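Why Does My Hair Get Greasy?

Hi again! This question landed in my inbox in March from a reader called Adi Ginting, and I've been wanting to answer it ever since. Adi wrote, "I washed my hair last night and my big sister says it looks oily already. Where does the oil come FROM?"

Good news, Adi – it comes from you! Your skin makes it all by itself, all day long, even while you're asleep.

Let's zoom in on one hair. The part you can see is called the shaft, and it isn't alive (that's why a haircut doesn't hurt). Down under the skin there's a tiny tunnel called a follicle, and the hair grows out of it. Tucked up against the side of the tunnel is a little squishy bag called a sebaceous gland. Say it with me: suh-BAY-shus.

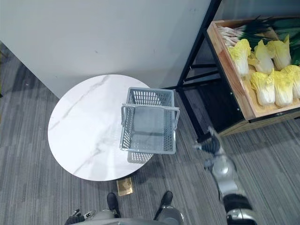 That little bag makes an oil called sebum (SEE-bum – yes, I giggled too). The sebum oozes up the tunnel and out onto your scalp, and then it spreads along the hair. It helps keep your skin from drying out and makes your hair bendy and shiny. Without it, your head would feel tight and scratchy, like your hands do in winter when you forget your mittens.

So why do some people get greasier than others? Part of it comes from your family. My mom's hair is fluffy for days, and mine goes flat by lunch. Age matters too. Most kids don't make very much sebum, and then somewhere near the start of puberty the body sends out messages called hormones and the glands get really busy. That's normal and it happens to just about everybody!
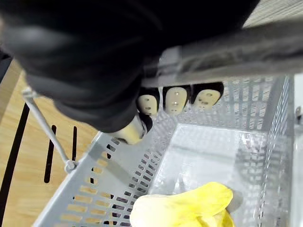
The shape of your hair makes a difference as well. Oil slides down straight hair pretty easily, so it shows up fast. Curly and coily hair has lots of twists and turns, and the oil has a hard time getting all the way to the ends. My friend Ekaette Jibrin has tight coils and washes hers much less often than I wash mine. If she copied me, hers would get way too dry.

Want to see sebum for yourself? Tear off two small pieces of brown paper bag. Press one on your forehead and count to 19, then press the other one on the back of your hand. Hold them both up to a window. Did one get a see-through spot?

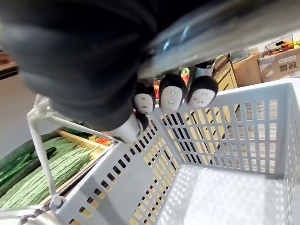 Fingertips above a light gray basket.

Okay, washing! Water alone can't do much with oil, because the two don't like to mix. Shampoo has special bits in it with one end that grabs oil and one end that grabs water, so when you rinse, the oil gets carried off down the drain. Rub the shampoo into your scalp with your fingertips (no scratching with your nails, please) and rinse until your hair stops feeling slippery.
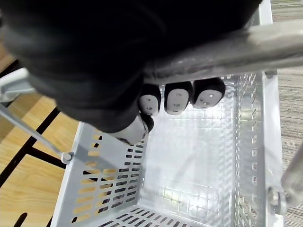
A hand holding on to a metal bar.

If your scalp is really itchy or sore, or you see lots of flakes, tell a grown-up. A doctor or nurse can take a look and help you pick the right thing to use.

Next time I'm answering a question about why eyebrows stop growing. Keep those letters coming!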